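Green Tomatoes, Again

Every fall I tell myself I won't be caught out by the first frost, and every fall I end up in the yard at dusk with a flashlight in my teeth, pulling hard green tomatoes off the vines and dropping them into whatever I've got handy. This year it was a colander, then a soup pot, then the front of my sweatshirt. The forecast on Tuesday said frost by morning and for once the forecast was right, so I'm glad I went out, even if my knees aren't.

I know plenty of people wrap theirs in newspaper and wait for them to turn. I do that with the biggest ones, the ones that already have a bit of a pale, whitish look at the bottom. But the small ones never come to much in my house. They go from green to wrinkled and skip the red part altogether, so those are the ones I cook.

I grew up thinking a green tomato was for frying and that was the end of it. Then we moved to Fimham, and there was a little lunch counter called Thongdee a few streets from our apartment that put a sour green tomato relish on the side of nearly everything. Rice, grilled chicken, a boiled egg, it didn't matter. It was sharp and salty with a slow kind of heat, and I used to ask for extra until I got embarrassed and started bringing my own little jar (they filled it, bless them!). The place is gone now and I never did get the recipe, so what I make is my own guess at it, and I've been guessing for 12 years.

You'll want 400 grams of green tomatoes, which for me is a heaped cereal bowl of the small ones. Cut them in half and lay them cut side down in a dry, heavy skillet over medium heat. Don't add oil. Leave them alone for 10 minutes, until the bottoms have gone good and dark and the kitchen smells a little like a campfire. In the same pan I char 2 shallots, a few cloves of garlic still in their skins, and as many green chiles as I'm feeling brave enough for, usually fewer than I planned.

Peel the garlic, chop everything by hand, and put it in a bowl with a spoonful of fish sauce, a good pinch of sugar and the juice of a lime. I've tried it in the blender and it comes out like baby food, so please don't, unless you like it that way, in which case go right ahead. Taste it, then let it sit a while and taste it again. Green tomatoes vary so much. Some are sour enough to make your ears move and others need a second lime to get going. Cilantro at the end if you like it. I do, my husband does not, and so we have two bowls.

It keeps in the fridge for most of a week and gets better on the second day. I've had it on scrambled eggs, on cold noodles, and standing up in front of the open fridge on a cracker. It's also very good with pork, and surprisingly good in a grilled cheese.

Next up will be the last of the peppers, which I picked the same night and have been ignoring in a bag ever since. If you've got a way with green peppers that isn't stuffing them, leave me a comment, I would love to hear it.
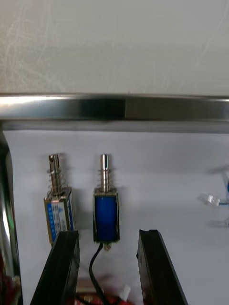 Two small solenoids, side by side on a white panel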